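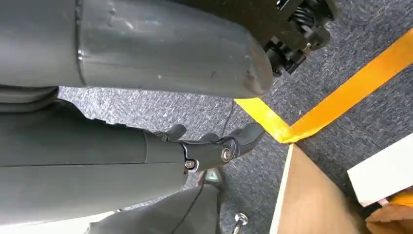 A night clerk told us that a counter is tidy until two people want the same corner of it, and that the key cards are always what ends up in that corner. Others at the same site put it less sharply but described much the same problem. Cards were set down to free a hand, a guest's bag or a form was put on top, and the next clerk coded a new card because it was quicker than looking for the old one.

4.2 Storage of key cards at the counter

We looked at how key cards were kept within reach of the clerk at three small hotels, referred to as Cenham, Lamholm and Toledo after the names of their lobbies. All three coded cards at check-in and took them back at check-out. They differed in what happened to a card between those two points. At Lamholm, returned cards went into a drawer under the counter. At Toledo they stayed in a pile beside the keyboard, and the pile was sorted when the shift changed. Cenham had given up its drawer in January and now used an open rack with narrow compartments.

Clerks at Lamholm liked the drawer for its looks and disliked it for everything else. It had to be pulled out with one hand while the other held the phone or a passport, and cards slid under each other at the back. The pile at Toledo was faster to reach, but it gave no hint of which cards were ready for use. Clerks there turned cards over one by one, and several said they coded a card twice to be safe - a habit they had picked up from each other.

Figure 3. Key card rack and work surface at the counter, Cenham.
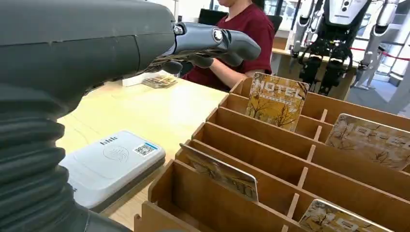 Storing cards upright takes more room than storing them flat, and the main cost of the Cenham rack is the surface it uses up. Clerks accepted this, although two of them would have liked it shorter. What they gained was a card that could be picked out by its top edge. In Figure 3 the cards in the slots can be told apart at a glance, while those in the small stack near the far edge of the table lie on top of one another. The dividers also keep each card in its own place, so that taking one does not move the next. The card reader sits on the same surface, and clerks said that any rack had to leave space for a guest to reach it.

We had expected the rack to end the use of stacks at Cenham. It did not. Clerks went on making them at busy times and moved the cards into slots later. We treat the two as stages of one routine: the stack is for cards in transit, the rack for cards at rest. A rack with fewer slots might serve as well if a fixed spot for the stack were marked out beside it.

Labels were the other point of disagreement. The Salerik scheme, which we tried at Lamholm for the drawer, gives each floor its own row. Clerks followed it for returned cards but not for blanks, and blanks soon filled whichever row was nearest. We return to labeling in Section 6.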